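The Big Brick Never Left the Floor

Long after the puzzles have lost a corner piece and the train set has gone to a cousin, the chunky bricks are still there, in a bin, ready to be tipped out before breakfast.
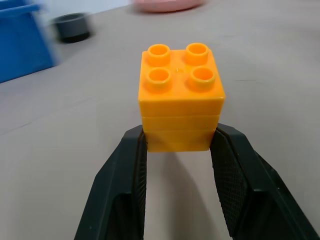

I spent most of August among people who love them, and I came home wanting a bin of my own (I am well past the recommended age). The Warnell toy library keeps 4,000 of the things on its bottom shelves, sorted by color, and they go out more than anything else in the building. Families borrow them by the sack, 90 to a sack, and bring them back slightly sticky.

What a good shape it is, the square one with four studs! A toddler can get a whole fist around it. Two of them click with a sound you feel in your thumb. Older kids, who have supposedly moved on to the tiny stuff, wander over and build a tower to their own chin, then a garage, then a bed for a stuffed rabbit.

Sundlow, the secondhand shop down the street, sells them loose from a barrel by the door. Yellows and oranges go first. Over at Import, the café with the play corner, there are about 190 in a wooden crate, and the grown-ups waiting for coffee are the worst offenders. I watched a man in a suit finish a staircase while his latte went cold.

Washing them is easy, too: warm water, dish soap, a mesh bag, a towel on the porch.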